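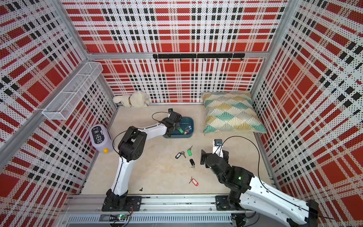
Can a machine tidy a house yet?

Parts of it. Picking up one item at a time and placing it in a container is work that a pair of robot arms can now do on a good day. Doing it in any room, at any hour, with nobody standing by, is still out of reach.

Home | News | Products | Press Kit | Contact

Tekusari Press Office
March

TEKUSARI PUBLISHES FIRST CHORE REPORT ON TWO-ARM HOME ROBOTS

Tekusari today released the first report from Clutero, its program to measure which household and shop-floor chores robot arms can finish without help. The report covers 15 chores, among them sorting keys into a tray, folding hand towels, restocking a low shelf and clearing a counter. Each chore was attempted 60 times with two arms working from a fixed rail.

Two of the 15 met the program's standard for unattended work. Both involve rigid items of known size. Key sorting came close but did not pass. Keys lie flat, they overlap, and a ring with a tag on it can swing when it is lifted.

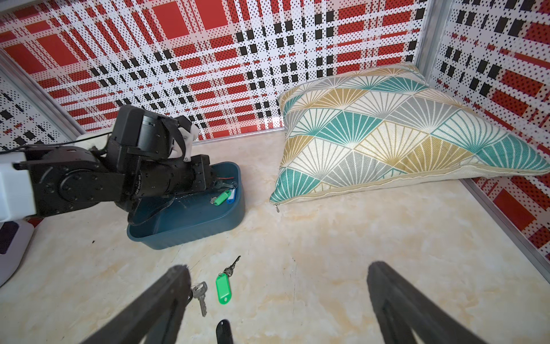

Why does the report spend so much time on small items?

Small items are what people leave lying about, at home and behind a shop counter. They are also where most attempts failed. A gripper that handles a bottle well may need several tries at a single key, and a person would have finished by then.

Soft items gave a different kind of trouble. They are easy to take hold of and hard to put down the way a person wants them. Cushions and stuffed toys change shape when gripped, and the arms had no reliable way to tell which side was up.
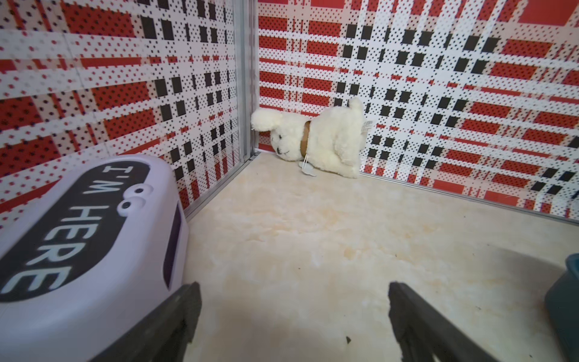
The report also lists chores that Tekusari does not expect to pass soon. These include emptying a full drawer, making a bed and anything that needs the arms to decide what to keep and what to throw away. Shop-floor work scored higher than housework overall — stock comes in known shapes, and a shelf stays where it is.

Clutero will add a second site later this year at Wondholm, with a longer list of chores and 200 attempts at each. Results from both sites will be published on the same terms, failures included.

A shorter note on key sorting follows for trade readers. 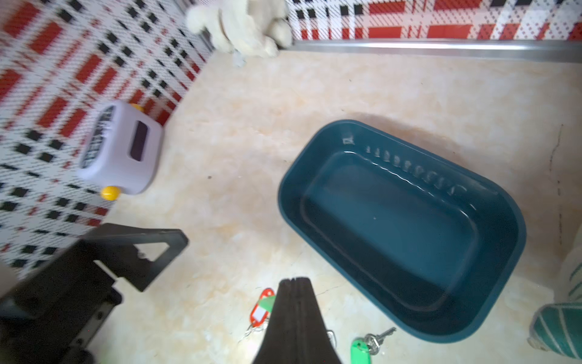

WONDHOLM, March — Tekusari will use a revised key-sorting test at its second site. Tags of different colors will stay in the set, and the starting layout will change between attempts. Yu, the scheduling software used in the first round, will again set the order of the chores.

Copies of the full report are available from the press office on request.

Contact: Tekusari Press Office, Wondholm | © Tekusari. All rights reserved. | Back to top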